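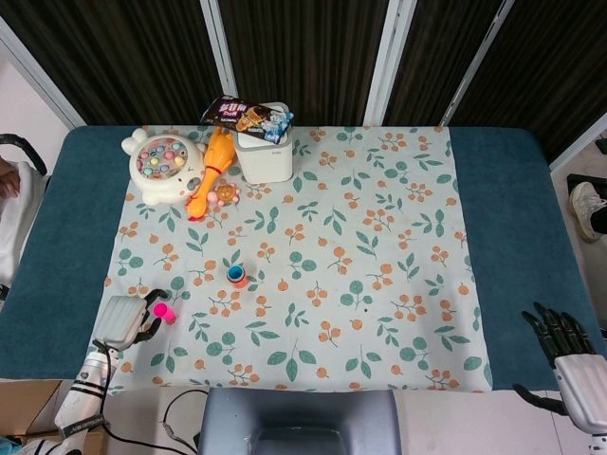

Table rental and play corner: common questions

What size tablecloth should I bring?
Any size that fits on top of our padded cover. A narrower cloth, like the leaf-and-berry one, leaves teal showing on both sides. We don't mind.

Can I bring my own toys?
Yes. Squeaky toys are fine until 8 p.m. Please keep small pieces away from children under 5.

Are snacks allowed at the table?
Wrapped snacks only - no open drinks on the cloth.

Do the partition panels move?
They fold, but ask Sumeya Degefa at the Rustbridge desk first.

I left a toy behind. What now?
Lost items stay at the desk until Sunday. After that, email Edmund Adamczyk.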